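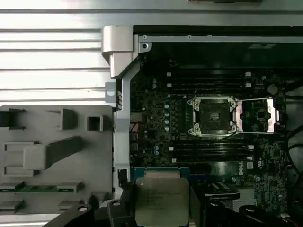 Swapping the CPU in an old Dell tower, do I really need to pull the board?

Tirley Forums > Desktops > Upgrades and Repairs

dvorak_d
19 December 2024

Hi all, long time reader and I finally have a question of my own. I have a Dell tower I use for video stuff, and the processor in it has been the slow part of my life since July. I found a faster one that's on Dell's list for my model, paid $249 for it (yes I know, I'll get to that), and I've got the machine open now. Cooler is off, load plate is flipped open, socket is empty.

My brother-in-law says I should take the whole motherboard out and do it on the table, so I'm not reaching around the cables and the plastic shroud. That sounds like a huge pain to me. There are memory slots on both sides of the socket, black cables down the side, and I'd have to unplug all of it and remember where it goes. Can't I do it with the board in the case?

Also, where do you guys put a bare CPU when it isn't in the socket? I don't love the idea of it sliding around on a desk.

fasil_s

Leave the board where it is. Lay the tower on its side, open side up, and you've got all the room you need. I've done a few of these Dells and the only time I pulled a board was to replace the board.

As for the bare CPU, use whatever plastic the other one came in, or a proper tray. Mine has raised edges around each pocket so the chip can't go wandering. 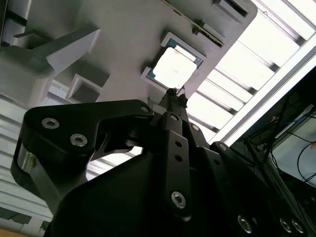

CPU in its pocket, silver side showing.

What you don't want is a bare chip lying on a towel or a rug. And please don't put it in your shirt pocket. I've seen it.

Marisol NT

Gonna disagree with Fasil a little bit here. If it's your first one, and it sounds like it is, there's nothing wrong with taking the board out. My first swap was inside the case, and I dropped a cooler screw under the board and spent the whole evening shaking a desktop over my bed like a maraca. It came out the next morning when I wasn't even trying!

On a table you can see everything, you can get your head right over the socket, and you don't have a drive cage in the way of your elbow. Take pictures of the cables before you unplug them and it's fine.

fasil_s

You also get to reconnect every single front panel wire. On a Dell. With Dell's own ideas about connectors. No thank you.

RhonaJ

Fasil's right about the connectors, Marisol's right about the screws. Put a strip of masking tape over the gaps near the cooler mounts before you start and the screws have nowhere to go. Takes two minutes.

Desmond, what temps were you getting before you opened it up? If it was running hot then part of your slowness could have been plain old dried-out paste, and you could've saved yourself some money.

dvorak_d

Rhona, it was hitting 84 under load, fans screaming. So yeah, maybe. But I've already bought the thing so it's going in!

The masking tape idea is great, doing that.

tzuhsuan

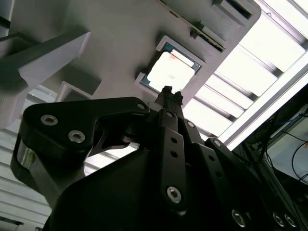

The part people get wrong is handling the chip, so that's where I'd slow down. Edges only, never the underside, and decide where it's going before you pick it up so you aren't standing there with it in your hand looking for a spot. I like a tray with square recesses, like the one with the processor sitting in it in my photo, and I'd take that over a flat surface any day. If you only have the clamshell, open it first and leave it open next to the case. Then look for the little triangle on the corner of the CPU and the matching mark at the socket, and set the chip straight down. If it doesn't sit flat by its own weight, lift it and look again. Don't nudge it around on the pins.

Marisol NT

Oh this is a good point, I always forget people don't know about the triangle. Also Desmond, the pins are in the socket on yours, not on the chip, so please keep the tape and the screws and everything else away from that square in the middle. If you're stopping for lunch or whatever, lay the plastic cover over it if you still have it.

dvorak_d

No cover, it's long gone if I ever had it. I'll skip lunch, haha.

What about paste? I have a tube of Zano stuff that came with a case fan and a newer tube of Trarkau from a buddy. Pea in the middle, or spread it?

fasil_s

Pea. The cooler does the spreading.

RhonaJ

Spread, thin, with a card. On a big heat spreader a pea doesn't always reach the corners and I've lifted enough coolers to have an opinion about it. X works too.

fasil_s

We did this argument in the Hamdan cooler thread and it ran to three pages, so I'll just say pea again and leave it there.

Marisol NT

Both fine! Use the newer tube, clean the old stuff off the cooler with isopropyl, move on with your day.

tzuhsuan

Before you close anything up, one more vote for doing it in the case with the tower on its side. I had one open like that and there was plenty of space to work.

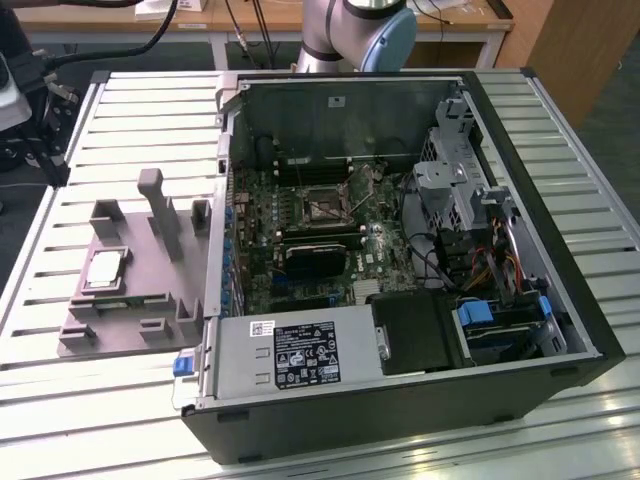 You just need to keep the power cables tucked off to the side so they don't flop over the memory while you're lining up the cooler. Unplug from the wall, hold the power button for a few seconds, and touch bare metal on the chassis now and then. When the chip's in, close the load plate first and then bring the lever down. It takes more force than you'd like. That's normal for this kind of socket.

Marisol NT

Fine, fine, I'm outvoted. In the case it is. But check the BIOS version before you blame the new chip for anything, some of those Dells need an update before they'll boot with the later CPUs.

dvorak_d

Uh. I did not check the BIOS version.

RhonaJ

Then put the old CPU back in, boot it, update, and swap again. You'll need to wipe and redo the paste, so don't use up the whole tube on round one.

dvorak_d

OK. Old one's going back in tonight, update after that, and I'll try the new one tomorrow morning. Will post the temps when I have them. Thanks everybody, even the pea people.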